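The Second Life of a Quiet Bass Player

When I came to the small town of Ledon to meet Declan Geraghty, he was late for our appointment, and the woman in the café told me that he is late for everything except the first beat of the bar. I had heard this joke before, from two different drummers, so I suppose that it travels with him.

Geraghty played bass in Gonine for the whole life of the band. If you do not know the name, you are in large company. They made three albums, toured with groups who became much more famous, and broke up one September after a concert for which 204 tickets were sold. He remembers the number because the promoter wrote it on his hand and showed it to them through the dressing room door.

"I was not even sad," he told me when he had finally arrived and ordered soup. "I was tired, and I wanted my own bed."

The records did not disappear, however. The second one, Brinkmann, was pressed in 200 copies on the first run, and for many years you could find it in the cheap boxes for the price of a sandwich. It is a strange album. The songs are slow, the singing is far back, and the bass does most of the work which in another band would belong to the guitar. On the long title piece Geraghty plays the same four notes for almost six minutes before he allows himself a fifth one. The first time I heard it, I thought that my copy was damaged. The third time, I was waiting for that fifth note as one waits for a train.

He does not explain it with any theory. He says that he was a slow learner, that the other members were faster than him, and that he found it safer to play few notes and to play them well. His teacher had been a church organist who did not like the electric bass at all and gave him only the pedal parts to practise. You can hear this, I think. His lines walk from one place to another with both feet, and they never run.

After the band he worked in a printing house, then in a shop for school furniture. He sold one of his instruments and regretted it, and he bought it back later from the same man for double the money. He played at weddings. For several years he did not play in public at all, and he says that he missed the loading of the van more than the concerts.
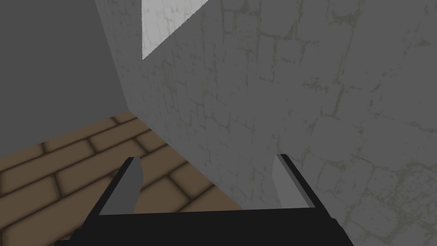
Brick floor and stone-textured wall in a computer-rendered setting.

The new album is called Handinano, and it is the first to carry his own name on the cover. The title is a word his daughter used when she was small, for any object she wanted to hold and was not allowed to. There are nine pieces, six of them without singing. He recorded everything at home in the evenings, with the drums played by a neighbour's son in the next room and the door left open between them.

I expected something like the old records, only older. It is lighter than that. "Window Tax" is nearly a dance tune. "Ferry, No Ferry" has a melody which the bass begins and a clarinet finishes, and on each return the clarinet comes in a little earlier, until the two are playing together. The only piece that disappointed me is the last one, "3392", where a spoken text covers a beautiful bass part. Geraghty reads it himself, and he reads too quickly. When I said so, he agreed at once and took more bread.

What is the number? It was the figure on the mileage counter of the band's van on the day they bought it, he said. They believed it was nearly new. Only later did they learn that the counter had already gone round once.

There will be concerts, but few. He does not want to sleep in a different room each night any more, and his left wrist becomes stiff if he plays for longer than an hour. The set will have most of the new album and one Gonine song, which he will change from evening to evening. I asked if the other members might join him. The guitarist has moved abroad and they write to each other at Christmas. With the singer he has not spoken for a long time, and he looked at his soup when he told me this, so I asked about strings instead.

He was happy to talk about strings. He uses flatwound ones and has not changed them for eleven years, except the thinnest, which broke while he was recording "Window Tax". The new string was much too bright beside the three others, and for the rest of that session he avoided it where he could. He is still waiting for it to get dull.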